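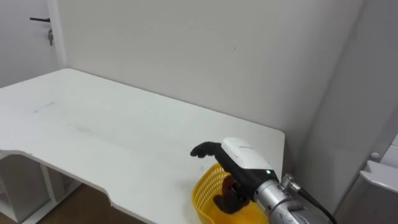 Entré sin saber distinguir un gramaje de otro y en tres meses ya llevaba sola los pedidos de papel, cuenta Ayala, que pide que quien se presente pregunte por los turnos de tarde, porque son los que antes se cubren.

Buscar en ofertas Escriba una palabra Buscar

Inicio | Ofertas | Formación | Contacto

Imprimir | Enviar por correo

Auxiliar de taller de encuadernación (media jornada)

Ristivano, taller de encuadernación y restauración de libros en Zunolville, busca una persona para su equipo de producción. Publicado el 2025-06-04. Referencia 1658.

Tareas:
- Plegado, alzado y cosido de cuadernillos.
- Corte de cartón y tela para tapas.
- Control de existencias de papel, hilo y cola.
- Preparación de envíos a bibliotecas y particulares.

Se pide buena destreza manual, orden y español hablado y escrito. No hace falta experiencia previa. Se valorará haber trabajado en imprenta o artes gráficas y conocer el programa de almacén Skekitz.

Contrato hasta noviembre, prorrogable. Jornada de 29 horas semanales, en turno de mañana o de tarde. Sueldo de más de 1000 euros brutos al mes. La formación corre a cargo del taller y se paga desde el primer día.

Las personas interesadas deben enviar el currículum y una carta breve, indicando la referencia y el turno preferido. El plazo es de 30 días desde la publicación. La prueba práctica consiste en coser un cuaderno sencillo; el material lo pone el taller.

Volver a ofertas | Imprimir | Enviar por correo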